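Open day at the Lasta refurbishing hall, 2020-06-28

I had been meaning to visit Lasta ever since January, and I'm so glad I finally made the drive — old desktop computers are a soft spot of mine, and the hall had 18 benches to wander past.
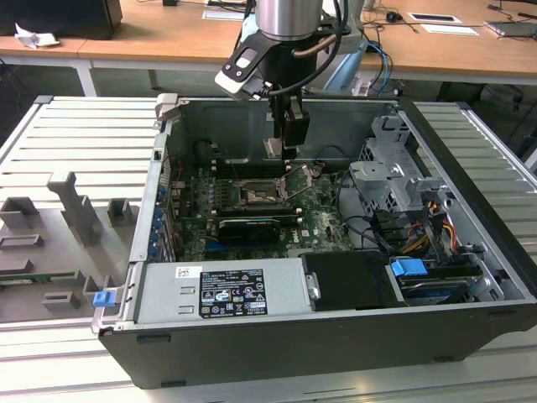
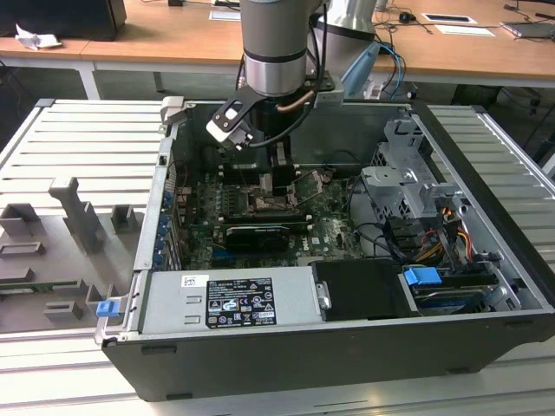
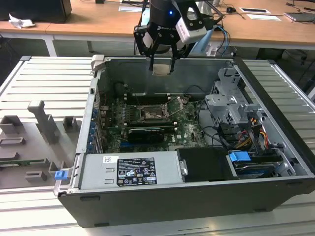
Green motherboard, black graphics card, silver power supply: I could have looked into an open case all afternoon.

Coffee and the parts shelves

Around 2,000 machines a year come through, our guide told us, and the Tastden room next door keeps the spare drives. I came home with 5 old memory sticks and a very full notebook.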